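Before we put money down on a second pair of arms

Members have been asking since the winter meeting where we've landed on the automation spend, so this item is the long version. The short version is that we haven't landed. The quote from Grukano is still open, the lease option from Virell is still open, and I am still the person on the equipment group who keeps asking what the thing will be doing at two in the afternoon when there's no one from the supplier standing next to it.

To recap for anyone who missed the last round. We share a workshop, we share a compressor, and for the past year we have shared the cost of trialling a two-armed cell on hose and tube work, under the project name Kumomon (not my choice). The proposal is to buy that cell outright and order another, so that the fitting and joining jobs that eat up so many of our hours can run alongside the human bench. Reiko Sakamoto put the case for it in the last issue and put it well. I'd encourage you to read hers before mine.

My trouble is with the way the case is costed. The Grukano paper starts from the price of the arms and works outward, as if everything else were trimmings. Anyone who has bought a lathe knows the lathe is the cheap bit. On a cell like ours you've got the grippers, the fingers for the grippers, the bench, the guarding, the software licence, the training, and then whatever it costs to have somebody competent on hand who can sort it out when it stops. Only the first two of those appear as line items in the paper. The licence gets a footnote.

Then there's the work. Hose is awkward stuff. It bends when you don't want it to, it springs back, and a ribbed section doesn't behave like a smooth cuff even when they're on the same piece. The programme for one length doesn't carry over to the next without someone fiddling with it, and that fiddling is labour, and it should be in the budget as labour. Going by our own trial sheets, we logged 35 hours of set-up against 33 hours of running. I don't think that ratio is a scandal for a trial. I do think it's odd to leave it out of a payback calculation.

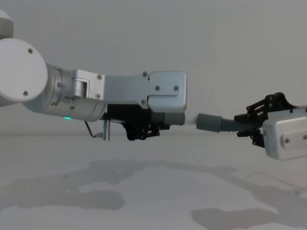
Reiko Sakamoto disagrees with most of that, and asked for her reply to be run in the same item. Her view is that set-up hours in a trial are the worst possible guide to set-up hours in production, that half of ours went on learning the pendant, and that if we'd judged the bending machine by its first few months we would still be sending that work out. She also thinks I am undercounting what hand assembly costs us in sore wrists and rework, which never shows up as a line item either. She would sign for the first cell tomorrow and argue about the second one later.

Fair enough on the wrists. I'll concede that one without a fight, and I'd like to see it properly costed by someone who isn't trying to sell us anything. I'm less moved by the bending machine. We bought that second-hand, we knew three other shops that had one, and when it broke there was a bloke in the next suburb who could fix it. None of that applies here.

So what would change my mind? Mostly paperwork, I'm afraid. I have written to both suppliers with the same set of questions and I'll print the answers as they come in.

First, spare fingers. The fingers are the part that touches the job and I assume they wear. Grukano lists them as a consumable but gives no price and no lead time. If a set takes a month to arrive then we need a spare set on the shelf for each arm, and with two cells that is eight fingers' worth of money sitting in a drawer, or more if we want different shapes for cuffs and for plain tube.

Second, downtime. Virell's lease includes a call-out, but the wording says "remote assistance in the first instance", and I want to know how long the first instance goes on for. Our network drops out whenever it rains. I asked for a figure in hours and got a brochure.

Third, the licence. The quote has it at $1732 a year for each cell. There is nothing to say whether that's held for the life of the machine or just for the first year, nor what happens if we decide not to renew. Do the arms keep running on the old version, or do we own some very handsome bench ornaments? I asked this on the phone and was told it had never come up. I find that hard to believe.

Fourth, presentation of parts. In the trial, somebody laid out the pieces by hand before each run. If that is how it's going to work in production then we're paying a person to feed a machine, and the person's wages belong on the same page as the machine's price. If it isn't, we need a feeder or a tray system or a vision package, and Chiriac (who make the trays Grukano recommends) won't quote until we've committed to part sizes. We can't commit to part sizes because our members make different things. That's rather the point of a co-op.

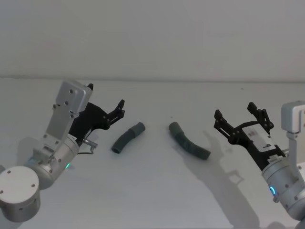
There is also the question of where it all goes. The cell needs clear bench on both sides and a good stretch of wall behind it, and the only spot that suits is the bay currently used for deburring. Moving deburring means moving extraction. I've had one informal price for the ducting and I won't repeat it here until it's in writing, but it was enough to make me sit down.

As for timing, both suppliers have told us their prices hold for 90 days from the date of quotation. I'd ask members not to be rushed by that. In my experience a price that runs out can usually be got back with a phone call, and sometimes it comes back lower. The real deadline is November, when we set next year's levies, and if we're going to ask everyone to chip in for this then the full number has to be ready by then, ducting and all.

My own preference, for what it's worth, is to extend the trial on the one cell, at our own expense if we must, and run it on a single real order from start to finish. A proper one, with a customer waiting. Log every hour, including the ones spent swearing at it. If the figures come out the way Reiko expects I will vote for the purchase and buy the first round of coffees. If they don't, we have spent a modest sum to avoid a large one.

I haven't warmed to the lease either, I should say. It looks gentle on the cash flow, but the minimum term is longer than some of our members' tenancies, and the buy-out at the end is described as "fair market value" with no hint of whose market. Anyone who has been through an equipment lease with a clause like that, please get in touch. I'd particularly like to hear how the valuation was done and whether you had any say in it.

Copies of both quotes and the trial sheets are in the blue folder in the office. Please don't take them home. Written comments can go in the tray next to it, or email the equipment group at the usual address, and tell us whether you're happy to have your name printed.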